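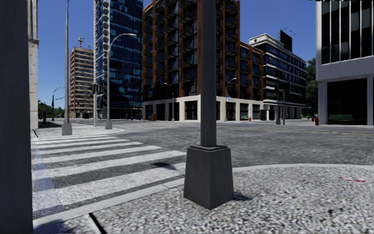 The crosswalk and a street lamp at the corner.

Sidra Sethi has read all 15 of the Hedlund mysteries, most of them more than once, and she would like you to know that the ninth one is bad.

"It's so bad," she says. "The killer is a man who was introduced on page three as a man with a motive. Then you get a whole book of people asking who could possibly have a motive."

Sethi runs the Nargate Shelf, a reading club in Motasstead for adults who never got over the books they read at eleven. They meet over a tile shop. She started it after a move, when she was unpacking and found a copy of The Borno Lantern with her own name written in it four times, in four kinds of handwriting. "I was trying out signatures. I assumed there would be a demand."

The Hedlund books follow two cousins, Petra and Wick, who solve crimes in a harbor town with a truly alarming number of smugglers. As a kid Sethi wanted to be Wick, who got to climb things. Petra kept the notebook.

"My sister said I was a Petra. I didn't speak to her until dinner. Then I grew up and became a records clerk, so I suppose she's owed something."

She used to reread them under the kitchen table, where she could hear the grown-ups and collect evidence. The evidence was mostly about a neighbor's divorce.

Krystyna Zalewska joined the club in September and has been disagreeing with it ever since. She came to the series at 40, with no fond memories to protect it.

"Everybody kept telling me how brave the girls were," Zalewska says. "They walk into a cave at high tide. Twice. I have raised two children and I read that chapter standing up."

What won her over was the friendship. In the sixth book the cousins fall out over a boy with a rowboat and spend most of the story solving the same case separately, each leaving the other clues she is too proud to hand over. Zalewska thinks it's the best thing in the series. Sethi thinks so too, which annoyed them both.
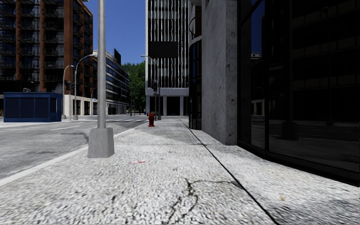 The club's current project is the omnibus, a single volume of the first three novels that runs to 756 pages and weighs as much as a decent chicken. Sethi's own copy stops at 679. The rest fell out on a bus, and for years she believed the third book simply ended with Wick locked in the boathouse.

"I thought it was a very daring choice," she says. "I defended it to people."

Zalewska lent her the missing chapters. Wick gets out through a window.

"I liked mine better," Sethi says.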